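# Setup and Upkeep of the Bin-Picking Cell

Project report, Brenstead Technical College, October

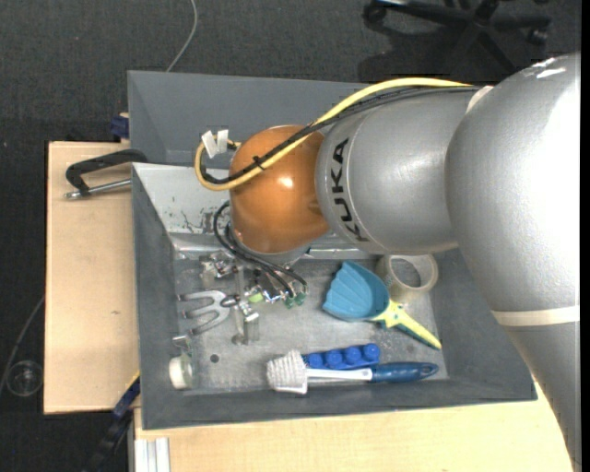 Our group took over the cell at the start of the semester. The earlier group had left it working but with few notes, and the first two weeks went into finding out how it was put together. The task for the term was to get the cell to a state where another group could run it without asking us, and to write down what has to be checked and how often.

## 1. Layout

The robot is a KUKA arm. It works over a gray bin with sloping walls, which stands on wooden boards and is held with clamps. We considered bolting the bin down. We kept the clamps, as the bin has to come out when we change the test objects or recalibrate.

The drawback is that the bin can creep. After a long run we measured the corner positions against pencil marks on the board and found the bin had shifted enough to spoil picks close to the wall. Retightening the clamps is now the first line of the start-of-day check.

Test objects are household items and a few metal parts. The current set includes a dish brush, a roll of beige tape, a light blue scoop shaped like a shell and a bright blue toy-like block with studs. The brush is useful for testing because it is long and its head and grip are different widths. The tape roll lies with its open center up more often than not, and the planner at first tried to pick it in the middle of the hole.

## 2. Cables and hoses

Most of our repair time went here. The yellow cable and the black bundle run together from the big joint over the orange wrist and loop back next to it. When we took over, the loop was too short. At the far end of the wrist's travel it pulled tight and the gripper signal dropped out.

We did the following:

1. Jogged the wrist to both ends of its range at low speed and marked where the cable went tight.
2. Cut the old ties and let out more slack at the wrist.
3. Tied the black bundle to the yellow cable again with a small tie over the wrist.
4. Put white tape tags at the top of the loop.
5. Ran the full range again, first at low speed and then at working speed.

The air hoses are thin and black and bend outward before they come down to the gripper. They must not be tied to the cable loop. We tried this once to tidy things up, and a hose kinked when the wrist turned.

## 3. Gripper

The gripper is a metal assembly below the wrist flange. Its fittings were sealed again after we heard a leak with the arm parked. We found the leak with soapy water. The spare fittings are from Timico and are kept in the drawer under the controller, in the bag marked Kamard (the bag is left over from an older order, the contents are correct).

The flange bolts are checked with the torque wrench. One was found loose in the fourth week. We don't know how long it had been that way, and results from before that week are left out of this report.

## 4. Test run

After the cable work we ran picks in batches of 100 until we reached 3,000. Of these, 1,133 were on metal parts. There were 72 stops that needed a person. Most of them were failed grips on small parts in the corners, and the rest were bin contacts where the arm stopped on its force limit. No stop was traced to the cable or the hoses.

The bin wall has scratches and chipped patches. We have set a larger wall margin in the planner, which cut the contacts but also means that some objects in the corners are never picked. They have to be moved by hand between batches, with the arm in its park position and the drives off.

## 5. Checks

| When | What |
|---|---|
| Start of day | Clamps tight, bin on pencil marks |
| Start of day | Cable loop free at both ends of wrist travel |
| Every batch | Objects in corners moved, nothing on the boards |
| Weekly | Flange bolts, fittings, hose bends |
| Monthly | Recalibration, backup of the controller |

The backup goes in the Mihăilă folder on the lab drive, which is named after the old cell software.

## 6. Open points

- The bin needs a proper locating edge on the boards so it goes back in the same place.
- The cable tie over the wrist should be replaced with a hook-and-loop strap.
- The wall margin is one value for all four sides. It should be set for each side.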